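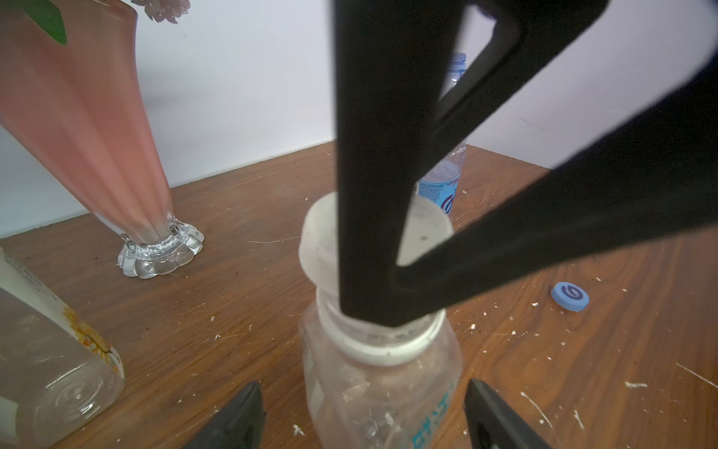 Home | Interviews | Around the House | Readers Write | About

The Bottle Drawer: A Chat with Noemi Whitlock

October 19, 2018

Noemi Whitlock does not throw bottles away. I'd been told this before I drove out to Dollenton, and I still wasn't ready for the drawer. It's the deep one under her kitchen counter, where most of us would keep the pots, and when she pulled it open it made a sound like a bowling alley (a small, plastic bowling alley).

"I know, I know," she said. "My sister won't look in there anymore."

Noemi runs a little reuse workshop called Cirillo out of the front room of her house. People come over with the stuff from under their sinks and spend an afternoon working out what can be washed, relabeled and put back to work. She charges $9, tea included, and she has been at it for 3 years. I asked how it got started and she laughed for quite a while before answering.

"Shampoo! I was moving out of my old place in Winuvov and I found I owned 55 bottles. Fifty-five. Some had a spoonful of something in the bottom. I sat on the bathroom floor and I thought, well, I'm not paying a mover to carry these."

So what does she keep? She likes a wide neck best of all. "If I can get a brush in, it stays. If I can't, I don't care how pretty it is." She's fond of cloudy plastic too, the kind where you can see how much is left without opening it, and she is very firm on the subject of caps. Caps stay with their bottles from the moment they come through the door. She used to have a separate cap jar, and she says it was the worst idea she ever had, because she'd spend whole evenings trying one after another on the same neck.

"You get one that goes on, and it turns, and you think you've won," she said. "Then you tip it over your good rug."

Her cleaning routine is plain dish soap and warm water, then a long soak if there's any smell, then upside down on a towel overnight with the lid off. She takes the collar off as well if it unscrews, which I'd never once thought of doing. (I went home and checked mine. Go check yours, is all I'll say.)

Printed bottles are a sore spot. Labels peel, but ink right on the plastic is another story, and she's tried just about everything short of sandpaper. These days she leaves it alone and ties a paper tag around the neck. "Hubert wanted to paint over it all. I said Hubert, it'll flake off in the soup."

Hubert is Hubert Laskowska, her neighbor, who handles the clothes side of things when the workshop does closets. He got her to switch to velvet hangers, and I made the mistake of asking whether they were worth it.

"Oh, they grab! That's the good and the bad of it. A silk blouse will stay on there through an earthquake. But try getting a sweater off in a hurry and you'll be wearing the hanger to work." She keeps the black ones for blouses and dresses and gives the coats something sturdier. Lint shows up on black velvet like snow, so she goes over them with a damp cloth every March, when the winter things get put away.

We'd gotten through two pots of tea by then and I wanted to know if there was anything she'd let go of without a second look. She thought about it.

"Vases," she said. "I had too many. I kept a few I liked and the rest went to Grażyna for her church sale. I cut maybe one bunch of flowers a year. What was I doing with all that glass?"

The next Cirillo afternoon is a kitchen one, and she's asking people to bring their bottles empty and already rinsed. She would like that last part printed in capital letters. ALREADY RINSED. I left with a jar of her plum jam and two bottles I hadn't come with.

Recent interviews
Ryszard Czerwiński on fixing drawers that stick
Hélder Brandão and his 100 teacups
A morning at the Trustano flea market
Grażyna Chmielewska: how to price a church sale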